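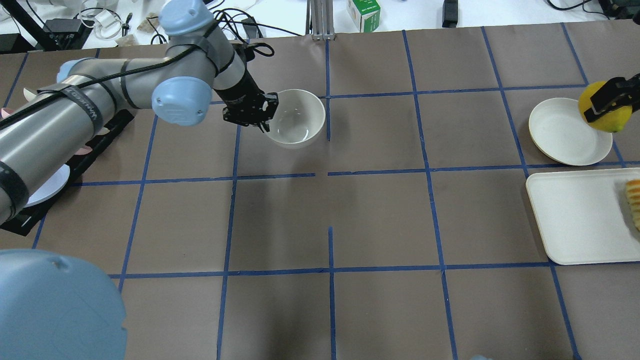

New Operators: Frequently Asked Questions
Turkwood Teleoperation Room
Last updated 27 July 2026

These are the questions we get most often from people starting on the two-arm table. If yours is missing, ask Şengül Türkmen, who does the scheduling and most of the training.

Do I need to know how to program?

No. You move the arms and the system records the joint positions, the gripper positions and the camera views. Someone else turns the recordings into training data. You do need to be comfortable sitting still and concentrating for a while.

What is the difference between hand guiding and remote control?

In hand guiding you put your hands on the arm, with free-drive switched on, and push it through the motion. In remote control you stand back from the table and the arms follow a pair of hand controllers. We use hand guiding to teach fixed positions, such as the home pose or the height of the rack. Full demonstrations are done by remote control, so that your hands and sleeves stay out of the camera views.

How long is a session?

30 minutes on the controllers, then a break. You can book a second session on the same day but not back to back. We tried longer blocks in the spring and had to throw out a lot of the late recordings.

What will I be asked to do?

Most of the current work is table setting and clearing with lemons, bread, plates, bowls and the dish rack. A typical instruction is one line, for example "put the lemon in the bowl." Read the line on the task sheet before you press record. Do what it says and nothing extra. If you see a plate that would look better somewhere else, leave it alone.

Where do the objects go at the start?

The sheet gives a starting cell for each object, using the blue tape on the table. Columns are lettered and rows are numbered, counted from the front left corner. An object can sit anywhere inside its cell or over a tape line, and we would like you to vary it. Five recordings with the bowl in the same spot are worth less to us than five with the bowl moved a little each time.

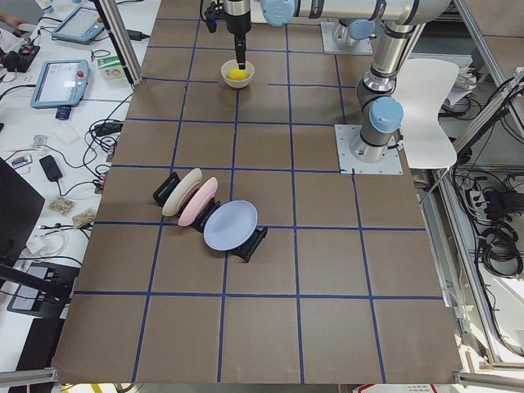

Should I use one arm or both?

Use whichever arm is closer, unless the sheet says otherwise. If both are needed, bring one in, finish its move, and then bring in the other until you are used to how much room they take up. The elbows are what usually touch first. When an arm has nothing to do, park it clear of the cameras' view of the object.

How fast should I move?

Slower than you would with your own hands, at a steady pace. Slow down more for the last few inches before a grasp. Long pauses are a problem, because the model can learn to pause too. If you need to think, do it before the recording starts.

I dropped something. Is the recording ruined?

Usually not. If the object is still within reach, pick it up and carry on, then mark the recording "recovered" when you save it. Recoveries are useful. If it rolled off the table, stop, save and mark it "failed." Please don't delete anything yourself. Ekkachai Noiphan reviews the failed ones and decides.

How many recordings get used?

In the last full round we made 508 and kept 453. The rejected ones were mostly long pauses, the wrong object, or a starting layout that didn't match the sheet.

What about the rack?

Plates are the hardest thing we do. Approach with the fingers lined up with the rim, close the gripper all the way before lifting, and lift straight up until the plate is clear of the slot. Only then turn the wrist. Going in, do the same steps backward.
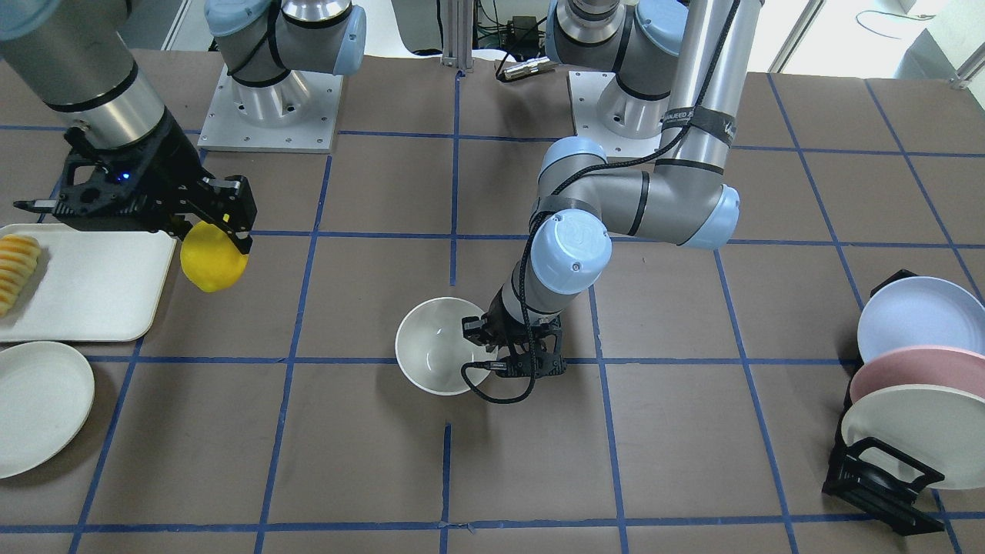
If a plate leans against its neighbor, take the front one first. Pulling from the middle tends to drag the others along. When you're told to load the rack, fill it from the back. Themis Kouris has a set of good plate recordings saved in the Biltar folder, and watching two or three of them before your first try will save you some time.

When should I press the emergency stop?

Any time you aren't sure. It is on the pendant. You won't be in trouble for using it, and restarting takes a couple of minutes. Always use it if someone reaches over the table while the arms are live.

Can I do this from home?

Not yet. Rafail Christodoulou is testing a remote link from the Bastness office, but the delay is still too long for plates.

How do I book?

Use the sign-up sheet in the shared calendar. First-timers need a short safety talk before their first session. Damilola Mohammed gives it in the mornings. Wear closed shoes and tie back long hair.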